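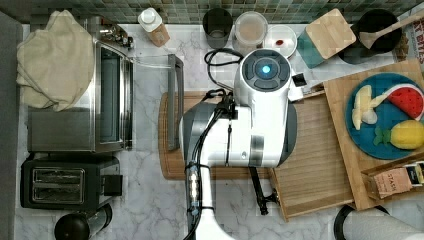 *The fruit plate, on its bamboo board on the marble.*

# The Play Kitchen Counter, Fall Gallery

This is the page I've been promising for weeks! We finally have the long counter at Kastari set up the way I wanted it, with real kitchen things and toy food mixed together, and I'm so happy with how it sits against the marble that I've written far too much about one plate of fruit. For anyone new, Kastari is our little cooking and pretend-play room behind the Prokora building. Families book it by the hour, the kids cook, the grown-ups drink coffee, and everybody argues about where the spatula goes.

I'm starting with one picture and a bunch of notes to go with it. The rest of the gallery will grow through December as we get to the other corners of the room.

**The fruit**

Watermelon, banana, pineapple. The watermelon wedge is my favorite and always will be - red flesh, green rind, black seeds, everything a watermelon wedge should have. The banana is a very pale yellow, more like a banana from an old picture book than one from the store, and I love it for that. And the pineapple has its green crown! Our last one lost its crown in the first week and spent the rest of its life being called a lemon.

Troels Þrastardóttir picked these out from a box of 100 pieces of play food. She laid the whole box out on the floor, sorted it by color, and came back with a shortlist of 20. The fruit won by a mile. (The fried egg is coming in a later update, Troels, I promise.)

**The plate**

Round and teal. I wanted one strong color on all that white and gray, and teal does the job beautifully next to the red of the watermelon. There's a teal box at the back of the counter too, with a small square bamboo board leaning on it, and I like how the two talk to each other across the counter.

**The boards**

I am a cutting board person. There, I've said it. The big bamboo one under the plate makes a kind of stage, and kids seem to understand right away that whatever is up there is lunch. The small square one gets carried all over the room as a tray, a menu, a roof for a garage, you name it.

**Marble and tile**

The counter is white marble with gray veining, and the backsplash is small square tiles in a green-gray that I could look at all day. Wayne Horrocks set the tile for us, all 529 pieces of it, and he can tell you which row gave him trouble. I can't find it and I've looked plenty of times. He also talked me out of a bright yellow, and he was right.

**The breakfast end**

Toaster oven on the left, stainless steel with a glass door, and a black two-slot toaster just below it. I draped a cream-colored towel over the corner of the oven and now I can't imagine it without one. Pretend toast is the most ordered dish at Kastari, well ahead of soup. We've had birthday parties where the whole menu was toast with watermelon on the side, and it was a great menu.

**Along the back**

My favorite stretch, all odds and ends: a dark gray cup, a clear container with tan powder in it, a little white bowl with something red in it, and over in the corner a black pot with the wooden spatula standing in it. I didn't want this part to look too neat. A kitchen counter with nothing along the back makes me nervous!

**Coming up next**

The Cunus shelves, the table by the window, and the apron hooks, which Wayne is still sanding. After that, the soup corner, with the big ladle from Ó Gríofa that the four-year-olds fight over.

If you've got pictures from your own visit, bring them along or drop them at the front desk and I'll put them up with your name. Pictures of food being served to stuffed animals go straight to the top of the pile.

*Page updated 02/10/2025*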